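Notes on Demonstration Work at Rudgate

January 25, 2019

Since September I have been responsible for the demonstration sessions at our Rudgate office, and several colleagues have asked for a short account of how the work is carried out.

A demonstration is a record of one person completing one task by way of the controllers. For the present series, the target set by Omid Naseri is 100 accepted demonstrations per operator. My own total stands at 55. Jurgita Bite has reached 90, and her recordings are noticeably calmer than mine.

The operator is asked to move at an even pace, to avoid correcting the wrist at the last moment, and to pause before each new reach. I found the last of these the hardest to observe. Of my first recordings, 23 were returned by Nayeli Zepeda with the remark that the hands had set off before the eyes had settled. I accept the criticism.

The objects for this series are sunglasses and small blocks, laid out on the white table.

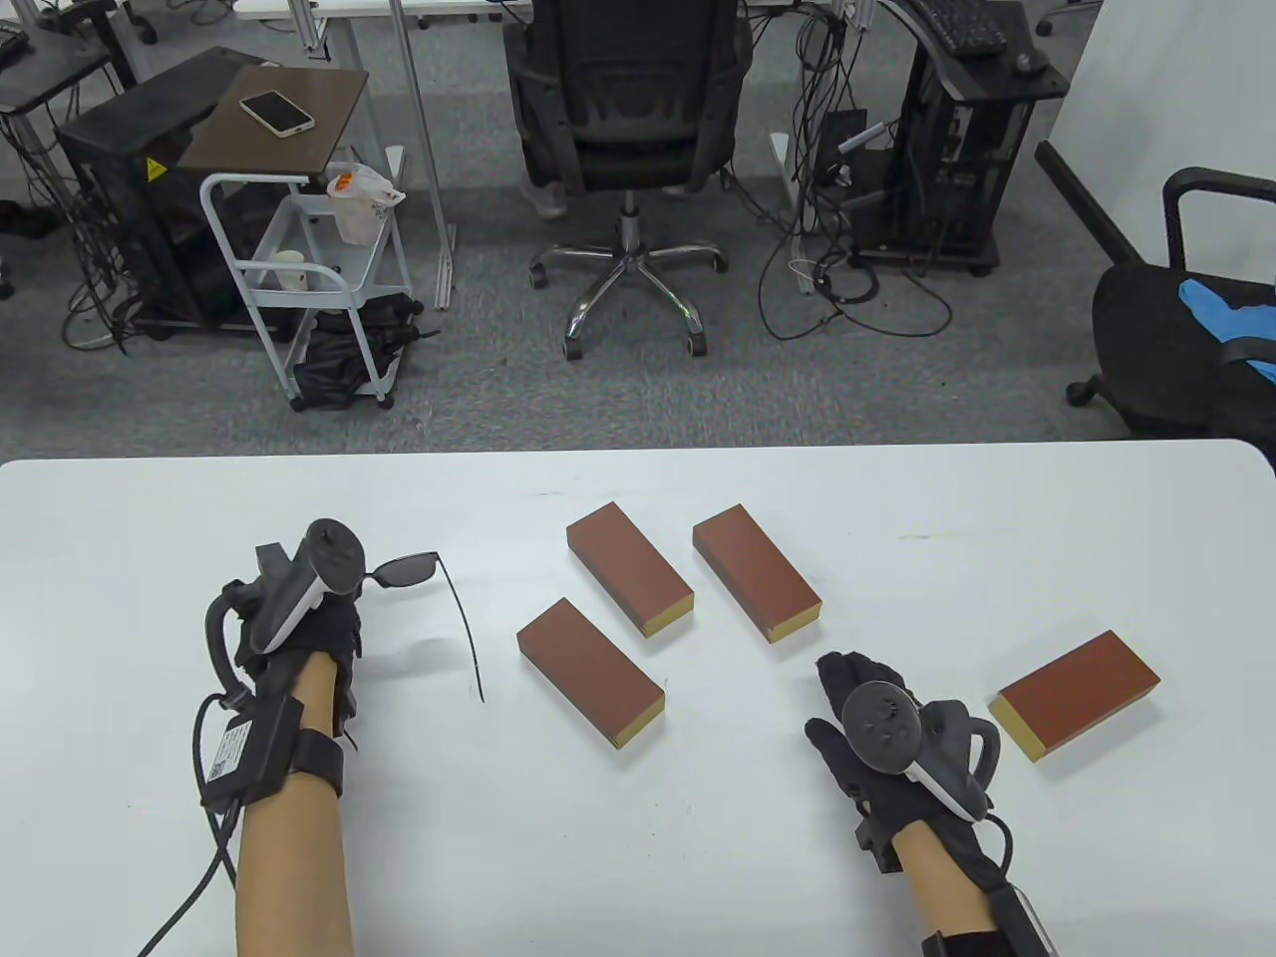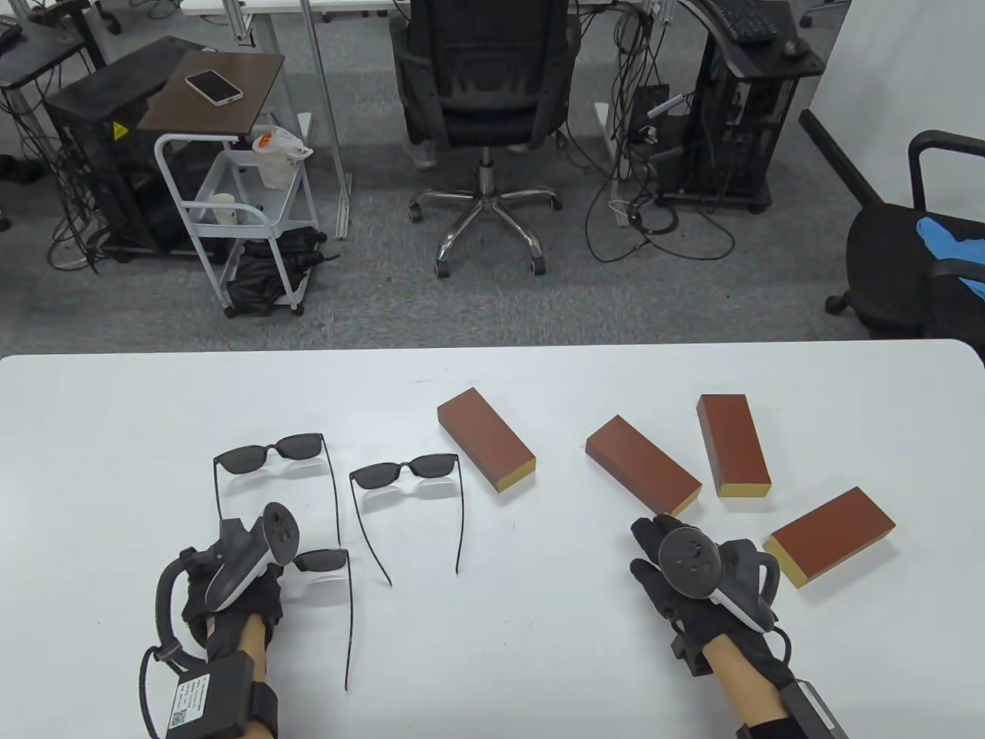
Thin objects remain the greater difficulty. A block forgives a poor approach, whereas a narrow part must be met at the correct angle, and an operator who hesitates will pass that hesitation on to the recording. Braulio Ledesma has proposed that new operators begin with blocks alone for their first sessions. I support the proposal and have asked that it be added to the written guidance before the Drulberg office begins its own series.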